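2023-12-25

Everybody is asleep or pretending to be, the dishes are soaking, and I'm at the kitchen table with the equipment budget like a crazy person. I told Irfan I wouldn't open the laptop today. I lasted until the pie.

So, where are we. The number I keep staring at is 3713. That's what's left in dollars for the hand side of things between now and July, after the arm lease and the rent came out. It looked like a lot in the fall. Then Vasco sent me the list of what he wants, and bless him, the list has 14 lines on it and he put a little star next to every single one to show it was a priority.

The big question is still whether we buy the second hand now or wait. Plimska will hold the price until the middle of next month, they said, and after that they go to the new model and who knows. Nusrat says buy, because if the one we have goes down in the spring we all sit around drinking coffee for however long the repair takes (last time it was 8 days just for a thumb motor, and I was the one on the phone every morning). Chia-jung says wait, because the new model is supposed to have replaceable fingertips and the current one doesn't, and fingertips are the thing we wear out. They're both right! That's what makes it so annoying. I've gone back and forth so many times this week that I started dreaming about it.

I've been going through the pictures from the cloth work to help me think, and I keep coming back to the rose one. Fabric is where I want the money to go. Boxes and blocks we can do with a cheap two-finger gripper, and I'd happily never order another foam block as long as I live. Cloth is what the paying people want, the folding and the bagging, and it's where you need real fingers if you're ever going to get a decent pinch on a wrinkle.

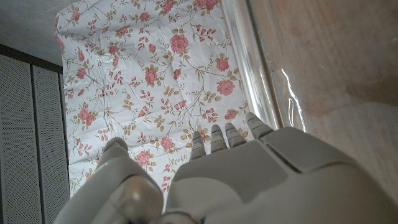
The hand over the rose print, clear plastic on the right.

I love that fabric, by the way. Pink cabbage roses, very much my grandmother's guest room. It makes me want to put a proper fabric line in the budget too, with plain white, something dark, something stretchy and a couple of loud prints. Shoaib thinks I can get the whole bundle from the remnant bins at Juvitetti if I go right after New Year's, and he's usually good about that kind of thing. And plastic. We never have plastic when we need it and then somebody drives across town for one roll of it, which is silly, so plastic gets its own line this time.

Okay, the boring stuff, so it's written down somewhere besides my head.

The wrist camera mount from Bulluron is 282 with shipping. I'm going to say yes to that one. I like the view from up there and a spare means we can stop being so precious about the one we've got. Nusrat already said fine.

The Chowdary service plan, I'm going to say no. I read it twice. It covers the motors and the wiring and then on the last page it doesn't cover "contact surfaces," and to me that's the fingertips, the only part I was worried about! I'd sooner put that money in an envelope marked fingertips and run my own service plan. Vasco is going to make a face.

Lights, maybe later. New chairs, no, sorry everyone.

Which leaves the hand. Writing this out I notice I've been talking like it's decided, with the envelope and all that, and I think what I'm leaning toward is asking Plimska for a rental through the spring. They did it for the people Chia-jung used to work with. If the rent counts toward the new model, then we have a backup during the busy months and still get the fingertips in the end. If it doesn't count toward it, then I'm back where I started and I owe Nusrat an apology and probably lunch. I don't know why I didn't think of asking before – I guess I figured a small outfit like ours doesn't get to ask for things.

Need to write them after the holiday and find last year's invoice first, they'll want the customer number. I think it's in the blue folder. Or the glove compartment.

Irfan just came down for a glass of water and saw the spreadsheet. He didn't say anything, he took the last piece of pie and went back up. Fair enough. Still have to do the pans.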